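Hill Skills Evening Course
Notes for Session 2: Planning a walk of several days

Last updated 3/7/19

Last session was all about boots and feet, so now comes the really fun bit - maps all over the floor and a big pot of tea! Our practice route is the Semple Way, 61 miles from Grurkthorpe to Nosdale, and it's a lovely one to learn on because it has a bit of everything: river path, open moor, forest track and one proper climb.

Start with where you'll sleep, then work out the days between. Most people pick a daily mileage first and then find there's no flat ground or water where they want to stop. On our route the good water is at Plirnach, 18 miles in, which is a long first day with a full pack. I'd split it and camp by the river (ask at the farm, they're very kind about it).

Working out your time
Allow an hour for every three miles, then add a minute for each ten metres of climb. So 100 metres of up costs you ten minutes. It's an old rule and a very good one, but it leaves out lunch, photos and stopping to look at birds, and I do all of those a lot!

Food
Plirnach has the only shop on the way. Ring before you set off, as it keeps short hours from December until spring. Carry one spare supper whatever happens. Mine is always couscous with a stock cube - hardly any weight and ready in five minutes.
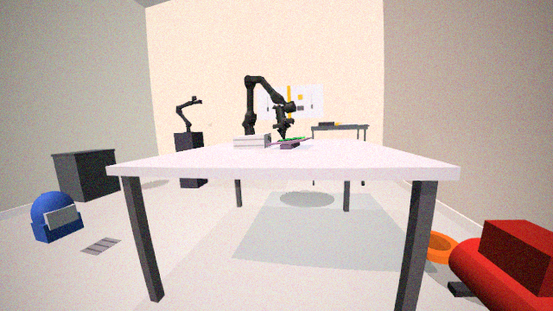
White table with a black robot arm

Ways off the route
Mark at least two places where you could leave the path and reach a road. The moor section has a good one down the old peat track, and it's easy to miss on the map, so go over it in pencil.

For next time
Bring your route card filled in for the first two days, with times, water and your way off the moor. Bring your packed rucksack too, because we're going to weigh them all!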